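4.2 What changed for the people at the bench

The cup-handling cell at Galtden went live in February, and we had expected the log files to be the interesting part. They were useful (1,666 attempted grasps, 1,324 of them finished without a person stepping in), but the interviews turned out to be richer by far! Staff talked less about speed than about where they now stood, what they looked at and who they talked to.

Before the change, sorting and setting out cups filled some 90 minutes of each shift. People did it side by side, and most of the day's small news was passed along while they worked. With the arm doing the reaching, that time moved to setup, checking and minor repair. Karim Hamdy, who had worked the old line at Plelby, told us he missed the chatter but loved getting his hands on the hardware — "I used to wait for a technician. Now I open it up myself."

We heard versions of this again and again, and it is the finding that excites us most. Workers began to describe the machine's trouble spots in their own terms. "Kissing cups" meant two cups standing so close that a finger could hardly get between them, and the phrase soon made its way into the shift notes (see Figure 2). Arsen Sirko then used those notes to reorder the test layouts, so that the hard cases came first in the morning, when people were fresh.

The gains were uneven. Mujić reported similar effects on skill in a packing hall, but there the evening crew got little training, and we saw the same gap at our site.

Figure 2. Pink and light blue cups set close together at the far side of the table, as seen from the gripper.

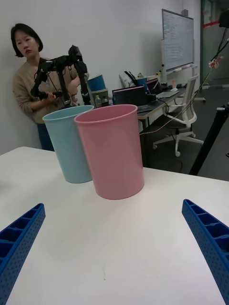 2 min read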